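노사협의회 임시회의 회의록

회의명: 주방용품 검수·이송 공정 자동화 관련 노사협의회 임시회의
일시: 9월 6일(금) 14:00
장소: 본관 2층 회의실
참석: 근로자위원 5인, 사용자위원 5인
배석: 생산기술팀, 안전보건팀, Zwahlen 기술지원 담당
기록: 인사노무팀
배포: 위원 전원, 각 조 게시판, 사내 게시망

1. 개회 및 전차 회의록 확인

의장이 성원을 확인하고 개회를 선언함. 전차 회의록 중 휴게시간 조정 항목의 문구를 "협의한다"에서 "합의하여 정한다"로 정정하고 나머지는 원안대로 승인함.

2. 보고사항

가. 도입 경과 (생산기술팀)
3월 정기회의에서 의결된 바에 따라 Lovetti 라인의 검수 후 이송 작업에 그리퍼형 로봇을 적용하는 방안을 검토하고 있음. 현재는 시뮬레이션 단계이며 현장 설비는 발주되지 않음. 제어 프로그램은 Distik, 설치 및 교육은 Zwahlen이 맡는 것으로 가계약함.

나. 모의 작업 검토 자료
생산기술팀이 화면 자료를 제시하고 파지 자세를 설명함. 손가락이 물체의 아래쪽 몸통을 양옆에서 잡으므로 윗부분은 손가락 끝보다 위로 드러남. 해당 자세를 기준 자세로 삼을지는 제품군별로 별도 판단하기로 함.

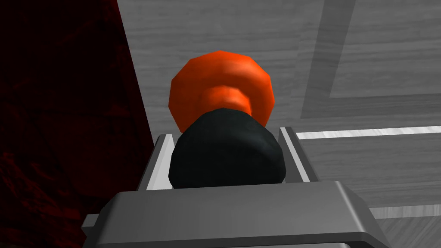
자료 1. 모의 환경에서의 파지 자세(주황색 상부, 검은색 하부의 물체)

근로자위원 측은 실제 작업자가 같은 일을 할 때 표면 흠집과 이물을 손끝으로 함께 확인하고 있음을 지적하고, 이송만 자동화할 경우 이 확인 절차가 어디에서 이루어지는지 질의함. 생산기술팀은 검수대를 이송 전 단계에 그대로 두고 검수 인원을 유지하는 안을 기본안으로 한다고 답변함. 근로자위원 측은 기본안이라는 표현이 변경 가능성을 포함하는지 재차 질의하였으며, 사용자위원 측은 변경 시 본 협의회의 사전 협의를 거치겠다고 답변하고 이를 회의록에 남기는 데 동의함.

다. 작업량 기준
시험 운영 시 1일 처리량은 1000개로 하고, 그 이상은 기존 수작업 조가 담당함. 근로자위원 측은 시험 운영 기간의 처리량을 개인별 또는 조별 실적 비교에 사용하지 않을 것을 요구하였고, 사용자위원 측이 이를 수용함.

3. 협의사항

제1호 안건: 직무 전환 및 교육

이송 담당 인원을 설비 감시 및 검수 직무로 전환하는 안이 상정됨. 사용자위원 측은 전환에 따른 기본급 변동이 없음을 설명함. 근로자위원 측은 기본급 외에 중량물 취급수당이 없어지는 점을 들어 실수령액 기준의 보전을 요구함. 또한 감시 직무는 신체 부담은 줄어드나 한자리에서 화면을 계속 보아야 하므로 눈의 피로와 집중 부담이 새로 생긴다는 의견이 있었음.

교육 시간은 1인당 30시간으로 하고 전부 근무시간 내에 실시하는 데 의견이 일치함. 야간조의 경우 주간 교육 참석 후 당일 야간근무에 투입하지 않기로 함. 교재는 한국어로 작성하고, Zwahlen이 제공하는 원문 설명서는 참고용으로만 비치함.

제2호 안건: 빈손 대기 및 접근 기준

안전보건팀은 그리퍼가 물체를 잡지 않은 상태의 접근 기준이 현행 초안에 빠져 있음을 보고함. 작업자는 손가락이 벌어진 채 비어 있는 그리퍼를 정지 상태로 오인하기 쉬우나, 외형만으로는 대기 중인지 전원이 차단된 것인지 구분할 수 없다는 취지임.
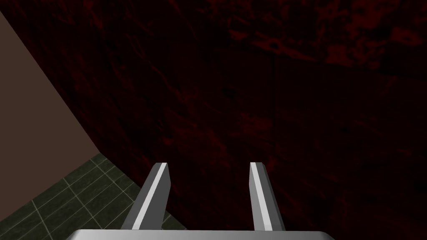
노사협의회 자료집 제5호

위원 간 논의 결과, 그리퍼가 비어 있는지 여부와 관계없이 동일한 접근 제한을 적용하기로 함. 벽체나 대형 구조물 가까이에서 동작하는 구간은 작업자가 피할 공간이 좁아질 수 있으므로 설비 배치도에 별도로 표시하고, 배치도 확정 전에 근로자위원이 현장에서 통로 폭을 확인하기로 함.

비상정지 권한에 관하여 근로자위원 측은 직급이나 담당 구역에 관계없이 누구나 정지시킬 수 있어야 하며 정지로 인한 생산 손실을 이유로 사유서를 요구하지 않을 것을 제안함. 사용자위원 측은 권한 부분에는 동의하였으나, 재가동 판단을 위하여 정지 시각과 위치는 기록이 필요하다는 입장을 밝힘. 기록지는 무기명으로 하고 설비 이력으로만 보관하는 것으로 조정됨.

제3호 안건: 영상 및 작업 기록의 이용

설비에 부착될 카메라의 촬영 범위가 논의됨. 근로자위원 측은 Flirton 창고의 입출고 기록이 근태 확인에 쓰인 전례를 들어 이용 목적을 문서로 한정할 것을 요구함. 사용자위원 측은 목적 한정에는 이견이 없으나 사고 조사 시의 열람은 예외로 둘 필요가 있다고 함. 열람 절차와 보관 기간에 대해서는 합의에 이르지 못하여 차기 회의로 이월함.

4. 의결사항

가. 검수 인원은 시험 운영 기간 중 현행대로 유지한다.
나. 시험 운영 처리량은 실적 평가 자료로 사용하지 아니한다.
다. 전환 교육은 근무시간 내에 실시하고 통상의 임금을 지급한다.
라. 접근 제한은 그리퍼의 파지 여부와 관계없이 적용한다.
마. 비상정지 기록지는 무기명으로 작성한다.
이상 5개 항은 출석위원 전원 찬성으로 의결함.

5. 미결 및 후속 조치

가. 취급수당 보전 방안: 인사노무팀이 실수령액 비교표를 작성하여 차기 회의 전 위원에게 배포
나. 영상 열람 절차 및 보관 기간: 노사 각 측이 문안을 제출
다. 설비 배치도 수정본: 생산기술팀 작성, 안전보건팀 검토
라. 감시 직무의 연속 작업시간 상한: 안전보건팀이 초안 마련

6. 기타

탈의실 환기 설비 보수 요청이 있었으며 시설 담당 부서에 전달하기로 함. 의장이 16:40 폐회를 선언함.

본 회의록에 이의가 있는 위원은 차기 회의 개회 전까지 인사노무팀에 서면으로 제출할 것.

근로자위원 대표 (서명)
사용자위원 대표 (서명)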